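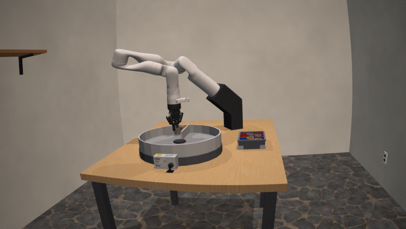
Badby cell, simulated. Pick at the turntable, sorting tray to the right.

From: Carys Samuel
To: cell-setup list
Subject: Re: Gripper touching the divider on the Badby model

Ingvar Hallgrímsson wrote:

> I loaded the Badby cell from the shared folder and ran the standard
> sort, grey cups to the red side of the tray and orange-brown to the
> blue. The tray end is fine. At the turntable the fingers brush the
> divider on some picks and not on others. I have re-taught the pick
> point 2 times and it makes no difference. Is the divider in the wrong
> place in the model, or am I? Also, does the order matter when setting
> the frames? The notes from Flaltbridge don't say.
>
> Ingvar

Ingvar,

The divider is where it should be. I checked it against the drawing this morning. The trouble is the turntable frame, and re-teaching the pick point will not cure it because the point is stored relative to that frame.

In the version you have, the frame origin was placed on the rim. It ought to be on the centre of the hub, with X running out along the divider. With the origin on the rim, any error in the table angle moves the pick point sideways, and the amount depends on where the table has stopped. That would account for clean picks at some positions and a touch at others. 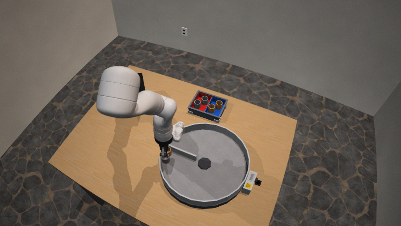

The tightest case is a cup hard against the rim with a second cup between it and the outer end of the divider. There the fingers have very little room to open. If you approach at the default wrist angle, one finger goes down on the divider side. Turn the wrist so that the fingers open along the rim and the clearance is adequate. I would teach this case first and use the same wrist angle for every pick, even where there is room to spare. One angle is easier to look after than several.

The order does matter. What I do:

1. Base frame at the foot of the pedestal. Leave it alone after that.
2. Tool frame. The tip offset in the file is 212 mm from the flange. Check that yours says the same, as an older copy had the offset of the previous fingers.
3. Turntable frame, on the hub as above.
4. Tray frame, from the two light grey corner pieces at the front. Use both corners. Using one corner and assuming the tray is square to the table is how Tamunoemi and I lost an afternoon in July.
5. Pick point, then the four place points, then the clearance height.

If you change anything in steps 1 to 3, do everything below it again. Step 4 can be redone without touching the turntable.

On clearance height: the file has the transfer move at 24 mm over the rim, measured from the fingertips with nothing held. With a cup in the fingers that is too low, as the cup hangs below the tips by a few millimetres when it has been gripped high. I have raised mine and accept the slower cycle.

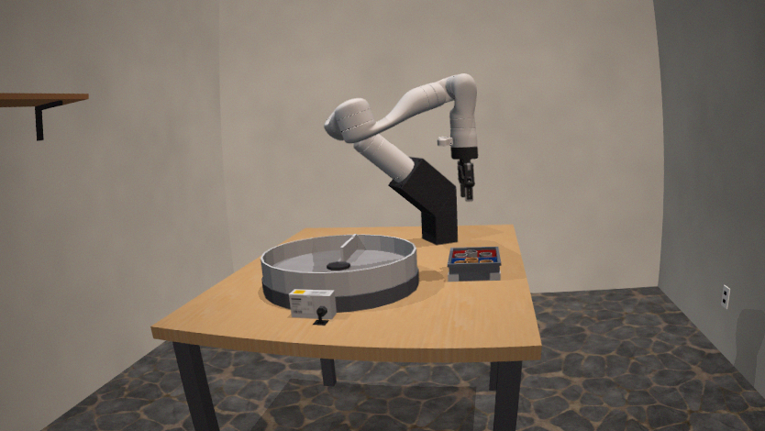
The waiting position should be straight up from the tray, gripper empty, and well clear of anything on the table. Run the arm there at the end of every cycle and before any edit to the frames. Please do not use the folded position that came with the Hennessy templates. It puts the elbow low on the left, and the first move out of it passes over the turntable at a height I don't trust.

Two smaller points. The box in front of the turntable is in the collision set but the small black device beside it was left out, so the checker will let you drive through it. Add it by hand, base plate included. And the tray in the collision set is a solid block, so the checker will complain about every place move unless you switch it to the hollow shape. Poul Hedegaard put the hollow one in the Primine folder, under fixtures.

After the change I ran 9 cycles with the table stopping at a different angle each time and had no contact reported at the divider. It is a short test. I haven't tried it with the table speed raised, and the settle time may well want to go up if you do. Roughly half a second is what I have now.

Sigrún Brøndum has asked for the corrected frames to go into the main copy. I'd like one other person to run them first, so if you could send me your log with the table angle column switched on, I will compare it with mine and merge after that.

Regards,
Carys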